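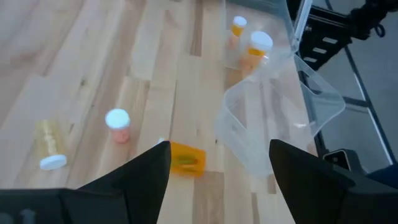

**Ticket: spirometer readings dropping out in Statach**
Opened 2018-07-15 by Laurinda Quintela, lung function clinic, Beltdale

OK so I'm back with the spirometer thing, sorry! Every few patients the FEV1 comes through to Statach as a blank, even though the number is sitting right there on the device screen. I had 5 blanks this morning and typed them in by hand, which I really don't want to keep doing with asthma follow-ups (one wrong digit and somebody's inhaler gets changed).

What I've tried so far:

- restarted the Rebelo bridge, twice
- swapped the USB cable
- ran the calibration syringe, all passes fine
- deleted the old test sessions, all 2,395 of them, no difference

**Afonso Calado, Cillport support:** Can you send me the timeout value in the bridge settings? Should be 500.

**Laurinda:** Ha, mine says 50! I swear I never touched it. Could the November update have done that?
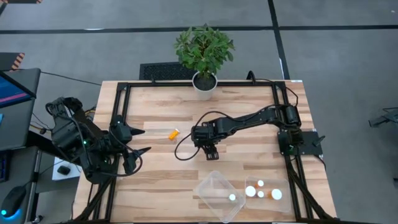

*Wooden table with the potted plant at the back edge*

**Afonso:** Could be, I'll check with the bridge people. Change it to 500, save, then close Statach completely before you open it again.

**Laurinda:** Done. Ran three blows on myself and all of them landed, FVC too. My own numbers are a bit sad but that's a different ticket! Please leave this open till I've got through a full clinic. Also the printed report still puts the predicted values in the wrong column, do you want that in here or separately?

**Afonso:** Separately please.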